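Fabric width and pattern repeat for an upholstered headboard

Forum: Soft Furnishings > Upholstery and Bedding
Posts in this thread: 9

tackstrip
Posted 6 May 2018

I'm working out yardage for a queen headboard with matching bedspread and would like a second opinion before I order. The fabric is the Sornier damask, 54 inches wide, 27 inch vertical repeat. The shop wants me to buy to the full repeat on every cut. By my arithmetic that leaves a lot of waste on the headboard, where only one piece shows.

Spread finished size is 98 by 104. Three widths, seamed either side of a full centre panel.

selvedge_ed
Full repeat on the spread, yes. The seams have to match or it will look wrong from the doorway. On the headboard you only need enough to centre the motif, so one cut at finished height plus wrap, plus whatever you lose sliding the motif to the middle. The shop is padding the order.

Colour matters as well. Tone on tone hides a poor match far better than high contrast. Brown on brown, large scroll, dark wall:

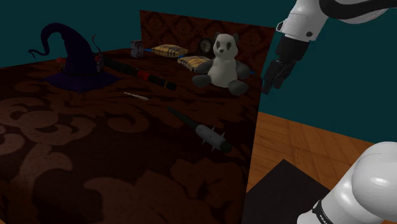

Large scroll on the spread, darker repeat on the headboard. Hat optional.

tackstrip
Useful. That is close to the palette I had in mind, though my wall is grey. Did they use two different fabrics there?

selvedge_ed
The headboard is redder and its pattern is darker than the ground, and on the spread the pattern is lighter than the ground. I would treat them as two fabrics. It gets you out of matching across the join between mattress and board.

Bolt42
I disagree about buying short on the headboard. If the piece is flawed at the centre of the motif you have nothing to recut from. I had a flaw 14 inches in on a Lisusik remnant and the dye lot was gone by the time I phoned. Buy the extra repeat and make a cushion out of what's left.

selvedge_ed
Unroll and inspect before you leave the store. A flaw that size shows up under decent light. At the price of this damask, one extra repeat is an expensive cushion.

Bolt42
Plenty of people order by mail and can't inspect. The original post doesn't say which.

tackstrip
Mail order, so Bolt42 has a point. Quote is $398 with the full repeats on everything, before shipping. I'll ask what it comes to with the headboard cut reduced and decide from there.

Second question. The wall behind the bed gets afternoon sun and I want a floor lamp or a plain upright of some kind in the corner to break up all the pattern. Does a ribbed or fluted finish fight with damask?

nine_gauge
No. Fine vertical lines read as a solid from across a room. What fights with damask is a second curve at a similar scale. Keep the upright dark and keep the ribbing narrow. Something along these lines for the finish:
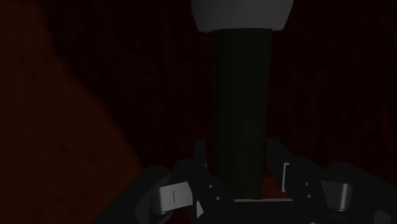 Very dark green, fine vertical lines, pale grey top.

The contrast at the top draws the eye, so if you go this way, pick up the light grey somewhere else in the room. Your wall already does that. A gloss finish will pick up the afternoon sun, and I would go matte.

For the sun itself, line the spread. Use a proper sateen lining and not muslin. Dark browns go orange along the fold first. Mine was lined with Clidotent on one half as a test, and after 2 summers the unlined half had faded noticeably at the window side.

Bolt42
Lining does nothing for the face of the fabric. The sun hits the top. What you saw was the window side fading because it was the window side.

nine_gauge
The split ran head to foot down the centre, so you may be right. I didn't swap the halves over. I'd still line it for the drape, and it keeps the seam allowances from wearing.

Bolt42
Drape, agreed. For fading, put a blind or film on the window. Baxter film is what I have up, fitted in June, and it's too early to report on.

tackstrip
Thanks, all. Plan is as follows. Full repeat on the three spread widths, sateen lining, blind on the window. Headboard cut still undecided until the shop gets back to me with the revised figure. Will post the cutting layout once it's drawn up.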